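Why the Hand Would Not Let Go: Final Report, Group 5
Loan Âu and Khang Đoàn

1. The fault

Our project used the Bindeo grasp controller on a five-fingered hand. The task was simple. Pick up a soft object, hold it, release it on command. In December the hand started ignoring the release command and kept squeezing. The controller log said "grip open" each time, so for a while we were arguing with a log file.

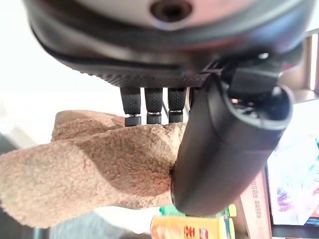

The vendor guide from Grornumer blames this on operator timing. We doubt it. Khang sent the release command at every stage of the grip, early and late, and the fault came up either way. Out of 346 grips the hand failed to open on 13. That is a small share, but a hand that squeezes when told to stop is a safety matter at any rate.

2. Test setup

We kept to soft objects because a stuck grip does little harm to them. The glass table stayed in use for the reach tests, against Loan's advice. She thought a stuck hand near a glass rim was asking for trouble, and she still does.
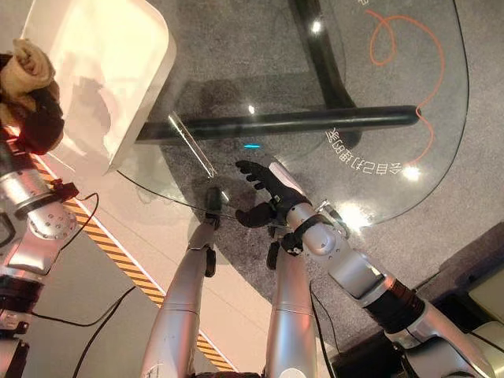 3. What we found

The Giraldo patch was supposed to fix everything. It raised the command timeout to 500 milliseconds, and the first afternoon looked good. By Wednesday the fault was back. Our reading is that the thumb controller drops the release message when its force reading is still changing, and plush keeps that reading moving for a long time. A hard block settles fast, which would explain why the Skornholm acceptance test passed.
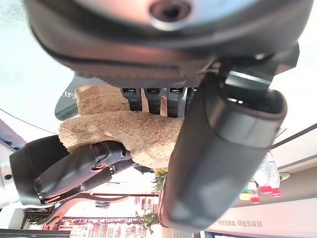

Page 5

We can't prove this. We never got access to the thumb firmware, and our logging stops at the wrist. What we can say is that a longer timeout only hides the problem — the message is still lost. Until somebody reads the hand's real position back before writing "grip open" in the log, we would not trust that line, and we would keep fingers away from the thumb.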